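Bold red-orange floral in a small room, will I regret it?

posted by hallwaymoth

Hello all, long time reader, I finally have something to ask. We've got a tiny box room at the back of the house (used to be where the ironing board went to die) and I'm turning it into a sewing corner. I've fallen hard for big bright orange-red with huge white outline flowers on it, lilies and leaves and so on, the sort of thing that makes my mum go quiet. I want it on every wall. My other half says one wall, tops, and that I'll have a headache by teatime.

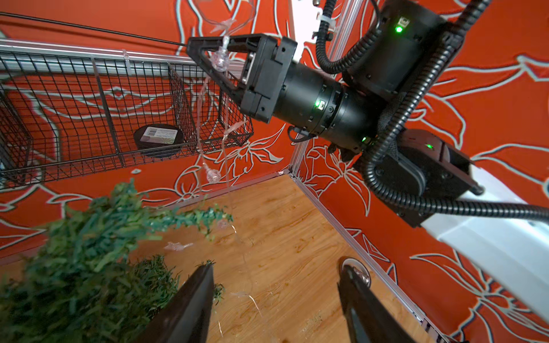
The room only gets light in the morning and the ceiling is low. Walls are old plaster, a bit lumpy by the window, and one has been papered over so many times it sounds hollow when you knock on it. I was looking at the paste-the-wall stuff from Pruvon but I've also seen that Sivden do rigid panels in big prints, which would hide the lumps. Has anyone lived with a pattern this loud? And do panels look cheap at the corners? That's my real worry.

Oh, and the floor is staying as it is, plain wood, in case that matters.

posted by begayroadbaker

Do it!! I had a very loud print in my downstairs loo in our old place on Begay Road and I loved it every single day. Small rooms are exactly where you can get away with it, you're only in there a bit at a time and it feels like climbing into a biscuit tin.

I will say that big flowers are easier to live with than small ones. I tried a tiny ditsy print on the landing first and it buzzed at me, I can't explain it any better than that. With the big outlines your eye just sort of wanders about.
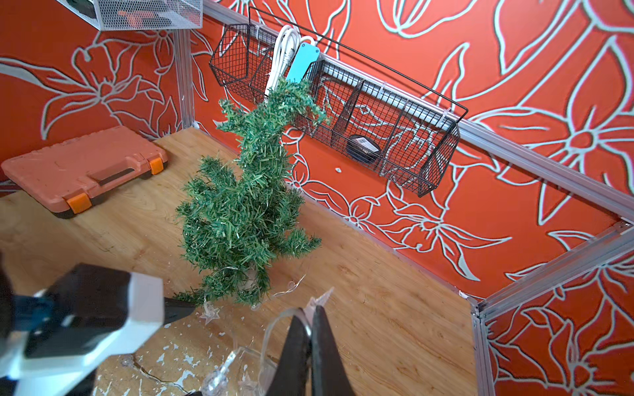 Get samples though, and get 2 of each so you can put one either side of a corner. I left mine up with masking tape for weeks and looked at them in the morning, at night with the lamp on, and once at 2 in the morning when I couldn't sleep. Red goes quite brown under a warm bulb, so do check that before you spend anything. Your other half might come round as well, mine did, though he still calls it the curry house.

posted by plumbline_ish

Panels every time if the plaster is lumpy. I did a utility room with the Sivden ones and the corners are fine provided you do them properly. Check your corner is really 90 degrees before you cut anything, mine wasn't, and I had to scribe the second panel down the whole height with a block plane and a lot of swearing.

Things I'd pass on:

Start from the corner people see first when they open the door and let the bad cut end up behind it.

Don't try to match the flowers round the corner. I wasted a whole panel on that. With a pattern this size it looks fine if they simply meet. 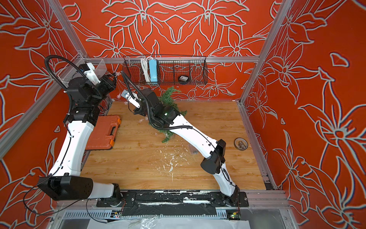 Big white lilies on orange-red, all three walls.

Use grab adhesive and pin the edges while it goes off. I used Wirinier because the shop had it in and it's held up, but any decent one would do. And that hollow wall wants looking at before you stick anything to it. If the old paper is coming away then your panel will come away with it, so strip it back even though it's a horrible job.

For sewing I'd think about light more than pattern. White worktop, good daylight lamp, and keep the wall right behind the machine clear of shelves or you'll lose every pin you own. Mine's only a utility room but I still can't find a sock in there.

posted by hallwaymoth

Thank you both, samples ordered! I knocked on the hollow wall again and a bit fell off, so I suppose I'm stripping it. Will report back.

Related topics
Stripping wallpaper from old plaster without wrecking it
Paste-the-wall or paste-the-paper for a beginner?
Daylight lamps for sewing rooms
Can I paint over vinyl wallpaper?
Low ceilings and dark colours (16 replies)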